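Furnstead Workshop Notes
Home | Notebook | Materials | Laundry & Care | Contact

14 Apr 2024

Towels again. The Lutevach people still say a brushed surface on a thin cloth holds up as well as a looped one, and I still don't believe it. Their sheet says the nap "settles" after the first few washes. Settles where? Into the lint trap, if the last lot was anything to go by. I wrote to ask how many washes they ran and what water they used, and got the same sheet back with a new date on it.

So I am starting my own log, which I should have done before we took the order. Jintana Kaewkla pulled 4 towels from the Jakcombe carton for me and put a knot of red thread through one corner of each. They go in with the ordinary workshop wash, no special treatment, no softener. I'll look at them after 19 washes and write down what I find, good or bad. Before then I don't want to hear that they "seem fine."

The printed character cloth is the one I trust least. Jintana likes it and says it will sell whatever I think of it. She may be right about selling. My complaint is with the print — one muted blue-gray on a pale ground doesn't have far to fade before it looks tired.
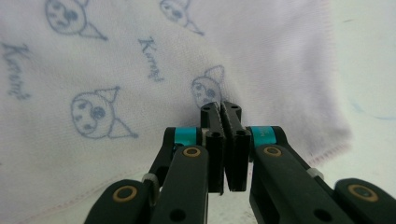 Kuromi print cloth, blue-gray on pale lavender-white. Hem with pinkish stitching at lower right.

Things I want to watch on this one. Does the script go before the faces do? The lines of the lettering are loose, and on a fuzzy surface I would expect them to blur early. The little speckles on the big face are another worry, as small dots are usually where I spot wear first. And the hem: a thicker border on thin cloth can pull in and leave the edge wavy. Wannasri swore theirs wouldn't, and we all remember the bath mats.

Folding is its own nuisance. The faces are scattered and tilted, so there is no fold that puts one square in the middle every time. Jintana wants a face showing on the shelf. I say fold in thirds and take what comes up. Left open.

Quantity on the order is 2443, which I think is silly for a cloth we haven't washed. I argued for 2000 and lost. If the log turns out badly I'd like it on paper that I asked.

To do: get a straight answer on the water temperature. Find the old gray scale card for checking fading (top drawer, or Jintana has it). Keep one towel back unwashed, in the dark, to compare. Next look at this in June.

Recent entries
Bath mats, second complaint
Thread that bleeds in the wash
Shelf folding: thirds or quarters
Lint trap weights, winter

Contact the workshop | © Furnstead | Back to top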